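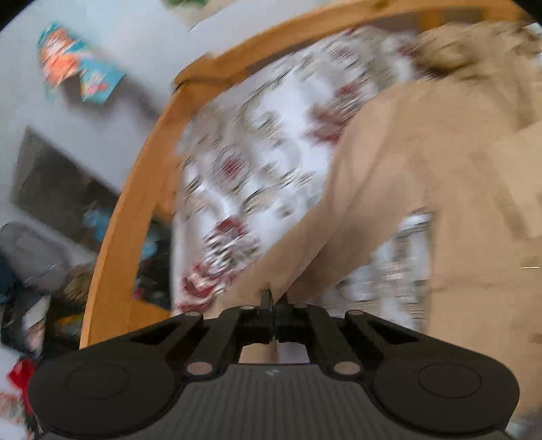
3 min read

Drurcombe House bedding and linen project: progress report to the Jernthorpe Fund, December

Prepared by Kirsty Sheehan, project manager

Summary

The grant pays for replacement bedding at Drurcombe House and for the hours needed to sort, label and store it. The bedding has been bought and the sorting is finished. Labelling is behind, and the second linen store is not yet in use. We expect to complete on the original budget.

Work since the last report

All 25 bedrooms have now been stripped, checked and made up again. We began on the upper floor, where the oldest bedding was, and worked down. Each bed was taken back to the mattress. Sheets and blankets were looked over for thin patches, tears and failed hems, then kept, sent for mending or put aside for rags.

In total 1178 items went through the sorting room. Of these, 891 were fit to go back into use. The rest were split between mending and rags. We had expected to lose more of the patterned sheets than we did. The white floral ones have worn well and we have kept them on the beds in the wooden frames, with the plain tan covers over the top. Residents were asked whether they would like plain white throughout and most said they would not.

The tan covers are heavier than the ones they replace and they hold a crease. Evanthia Kalogeropoulos, who runs the laundry, has changed the way they are folded, lengthwise first and then in thirds, and they are now stored flat. This takes more shelf space than we allowed for in the plan.

Bed making

The old practice was to tuck the top cover in on all sides. Staff found this slow on the beds against a wall, and several residents had trouble getting in at night. The cover is now left loose on the open side and drawn up from the foot. Xolani Engelbrecht wrote a one-page guide, which is pinned inside the door of each linen cupboard. New starters make up a bed with him before they do one alone.

Linen stores

The ground floor store has been cleared, painted and shelved. Singles are on the left, doubles on the right, and blankets are on the top shelf in zipped bags. The upstairs store has been cleared but still needs its shelves. Rallis delivered brackets in the wrong depth and has agreed to exchange them at no charge. Until then the upstairs spares are in the old sewing room, and staff are carrying bedding further than they should have to.

Labelling

Labels are sewn in by hand at one corner. Prodromos Moschos has finished the sheets and started on the blankets. The tan covers have not been started. We tried iron-on labels on a small batch, but they lifted in the hot wash and we have gone back to sewing.

Spending

Bedding came in slightly under budget and shelving slightly over. We would like to move the underspend across to cover extra shelves for the covers. A revised sheet has gone to Olaia Herrero with the invoices. The contract with Skornent for collecting rags has been signed and comes out of our own funds.

Outstanding

Shelves in the upstairs store, once the brackets arrive.
Labels on the remaining blankets and all of the tan covers.
Return of the mending, now with 2 outside menders.
Your approval for the shelving change described under Spending.

The final report will include the completed stock list for each floor.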